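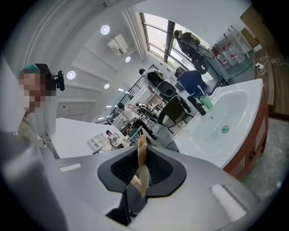 Page last updated: March, 8:15 p.m.

Bathroom Corner: do you need any of that stuff by the sink?

Every spring the Mandville home newsletter gets letters about bathroom storage, and every spring the stores are ready for them. Trays, caddies, stacking drawers, a little stand for the soap and another for the stand. I went through the latest Naso catalog with a pencil and came away wanting very little of it.

Take the toothbrush. A plain green cup on the rim of the basin, next to the faucet, holds a white toothbrush perfectly well. The Mident holder I tried at home costs 20 dollars, has slots too narrow for my brush, and grows a ring of gunk at the bottom that I can only reach with a cotton swab. A cup you can rinse and turn upside down. I have yet to hear what the holder does better.

I'm a bit kinder to the small white compartmented organizer, the kind you set at the far end of a table or counter. It has its uses if you put things in it that you reach for daily. Mine filled up with hotel shampoo and one earring, and stayed that way for 8 months. Buy one, if you must, after you've cleared out the drawer.

Then there's paper. Strips of brown paper, torn wrapping, receipts, the folded sheet that comes with the toothpaste. All of it gets creased and damp near a sink and I don't believe anybody who says they're saving it for something. Throw it out while you're standing there. A bin within arm's reach will do more for the room than a set of matching jars.

One reader wrote to praise the Abou Zeid method, which asks you to empty the whole bathroom onto the floor and put back only 15 items. I gave it a Saturday's worth of patience and lost the nail scissors. Wiping the rim of the basin each night takes a minute, and I'd start with that.

Letters on this or any other subject can go to the newsletter at P.O. Box 2824. Please don't send samples.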